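Filed under: Days Out, Local Industry

The Strebel linen works in Flestside opens its doors twice a year, and we went to the April one. It is a commercial laundry, so it may not be at the top of everyone's list, but I had driven past the building for years and wanted to see inside.

We got there at 9:30 a.m. Parking is in the gravel lot across the street. Entry was free and you sign in at a folding table, where they hand you a paper map and a pair of foam earplugs. Take the earplugs. The tour groups leave every half hour and ours had a family with two teenagers, a retired couple and us.

The first stop was the sorting floor. Sheets and towels come in from hotels as far away as Andmont, and everything gets sorted by hand before it goes near a machine. Our guide said the staff find room keys, phone chargers and TV remotes every day. There is a shelf of them by the door with the hotel names on strips of tape.

The washers are in the next hall. The oldest one still running holds 100 pounds of laundry and dates from before the current owners. The newer line is one long tunnel that moves the load along from one section to the next, with the rinse water pumped back to be used again for the first wash. It is loud in there and hard to hear the guide, so stand near the front if you have questions.

The ironing line was my favorite part. Two people feed a sheet in at one end and it comes out flat and folded at the other. They told us the line does 500 sheets in an hour when it is fully staffed. It was warm even with the bay doors open, and I would not want to be there in August.

After that came the mending room, which is small and quiet. They had 194 tablecloths waiting from one banquet hall, most of them with candle wax or small burns. The woman at the sewing machine showed us how she places a patch so it ends up under the table edge.

The tour ends in a room with coffee and a talk about washing at home. This was more useful than I expected. The main advice was to use less detergent, wash towels apart from anything with a zipper, and skip fabric softener on towels completely. They also said to keep damp things out of a closed hamper and to use a basket with holes in the sides so air can get through.
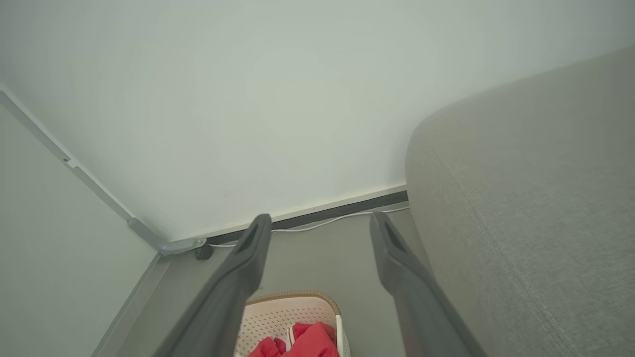 Someone asked about yellowed pillowcases and the answer was a long soak in warm water with oxygen bleach, overnight if you can. I have not tried it yet.

There was a sale table by the exit with retired hotel towels at $2 each. We bought six. They are thin but fine for the dog and the car. Bring cash, as the card reader was down while we were there.

The whole visit took just under two hours. Most of it is on one level, but there is a short metal stairway up to the mending room and no elevator. Closed-toe shoes are required. For lunch we walked over to the Cimach Diner on the corner, where the soup was good and the service was slow - give yourself an hour. The next open day is in October.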